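Hand-held gripper demos with bags of powder: how are you handling the slipping?

Forum: Manipulation and Teaching by Demonstration
Saturday, May 29, 2021

thodoris_b
Posts: 200

We're collecting demonstrations for a pouring task. Operator holds the gripper, picks up a thin plastic bag with white powder in it, and tips some into a clear plastic cup. The policy will run on an arm with the same fingers, so whatever the operator does with the hand tool has to be something the arm can copy.

The trouble is the grip. Thin film folds up between the pads and the powder gets on everything. Early in a session the bag stays put. Later on it starts creeping down during the tilt, and the operator squeezes harder without noticing. Then we have a set where the first half and the second half are different skills.

We have 1,000 demos as the target for August. I'd like to sort this out before we go much further. Do people clean pads between takes? Change pad material? Or leave it in and hope the model learns to cope?

Thodoris Bakalis

plekov_user
Clean the pads. Dry brush, then a cloth that is barely damp, then wait. We did it every 8 takes on a flour task and the grip width plots went flat.

Which pads do you have? Smooth rubber or the rough ones?

thodoris_b
Posts: 200

Mixed, at the moment. Narrow one on the left, wider rough one on the right. The rough one holds film better, but powder gets into the texture. 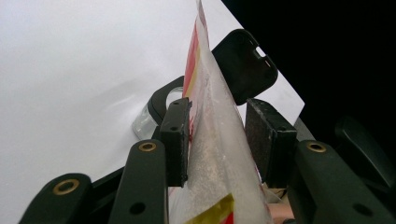
Bag pinched between the two pads, clear container behind on the left. Powder specks on the right pad.

The bag is gripped with the film bunched into vertical folds. When it's folded like that it holds fairly well. When the operator catches it flat, it slides.

msanna
You are asking about pads and I think the problem is the interface. With a hand-held tool the operator feels the bag through the linkage. They feel a slip starting and correct for it. The arm won't feel any of that unless you have sensing in the fingers. So you're recording a correction whose cause isn't in the data.

We went over to remote control for this reason. Leader arm on one side of the room, follower on the other, camera view only. If the operator can't tell the bag is slipping from the video, they can't react to it, and neither can the policy. Everything in the demo is explained by something in the observation.

Mirko Sanna

tawhiri_lab
I don't agree with that. We did both on a Tawhiri setup. Remote demos of anything with thin film were terrible. Operators were slow, they crushed things, and they dropped about one bag in three. After throwing out the bad takes we had less usable data per hour than with the hand tool, by a lot. Slow hesitant pouring is also what the policy then learned to do.

msanna
How long did your operators train? Ours were bad for the first week too. After that they were fine.

tawhiri_lab
Nine days for the best one. She was good by the end and still took twice as long as she did with the hand tool. I'm not saying remote is useless. For opening drawers or moving boxes I'd use it any day. For a bag like that, no.

plekov_user
You can both be right. What matters is whether the slip shows up in the camera image. On a wrist view that close you see the folds move against the pad. If the bag has any printing on it you get a reference for free.

thodoris_b
Posts: 200

There is a red and pale yellow stripe running up the left edge of the bag, and a yellow label area lower down. I checked a few of the bad takes just now and yes, you can see the stripe shift relative to the left pad before the operator tightens. It isn't a big movement, but it's there. So Mirko's point may not apply here, at least when the stripe faces the camera.

It does not always face the camera. Operators pick the bag up any way round.

msanna
Then fix the way round, or accept that the takes with the stripe hidden are the ones where the correction comes from nowhere. I'd still want a force reading.

hestus_mk2
We run Hestus hand tools and I'd argue against fixing the orientation. If every demo has the stripe on the left, the policy will fall over the first time someone puts a bag down the other way. Ask for variety, but write down which way it was. You can weight it later.

On cleaning I'd be careful as well. If you clean every few takes, you train on clean pads only. Will someone clean the pads on the arm that often when it's deployed?

plekov_user
Fair. In our case yes, there was a brush station and the arm used it. If you don't have that, then do some sessions dusty on purpose and keep the two sets labeled.

britia_ops
Coming at this from the operator side. I've done over 200 of these pours with a hand-held tool and a few things helped me more than pad material:

Pinch the film above the powder line and let it bunch before you close fully. If you close fast it goes flat.

Don't regrip in the air. If it slides, set it down, end the take, start again. Half the strange grip data we had was people regripping over the cup.

Close to the same point each time. We put a stop in the handle so you physically can't squeeze past it. Operators complained for a day and then forgot about it.

Check the pivots. When powder gets into the joints the tool closes stiffly and you push harder to make up for it. It feels the same as a slipping bag.

thodoris_b
Posts: 200

The stop in the handle is a good idea. Did you pick one position for all bag sizes?

britia_ops
Two positions, small bag and large bag. We swapped a spacer. I'd try it with one size first.

msanna
A hard stop takes away the correction I was complaining about, so I have no objection to that. You would still get the bag sliding on some takes, but the operator wouldn't be hiding it with extra force. I'd keep the sliding ones in a separate folder and look at them before deciding.

tawhiri_lab
Agree with keeping them. We deleted ours and regretted it.

hestus_mk2
One more question. Do you record the powder level in the cup at the end? Ours was judged by eye at first and two people never scored it the same way. A small scale under the cup fixed that.

thodoris_b
Posts: 200

By eye for now. I'll get a scale.

Plan for next week: handle stop at one position, one bag size, pads cleaned at the start of the session only, stripe direction logged but not fixed. Then the same again with the pads cleaned every 8 takes, so I can compare. I'm staying with the hand tool. I'll post the grip width plots from both when I have them.

plekov_user
Put the humidity in the log too. Ours clumped on damp days and the pour looked completely different.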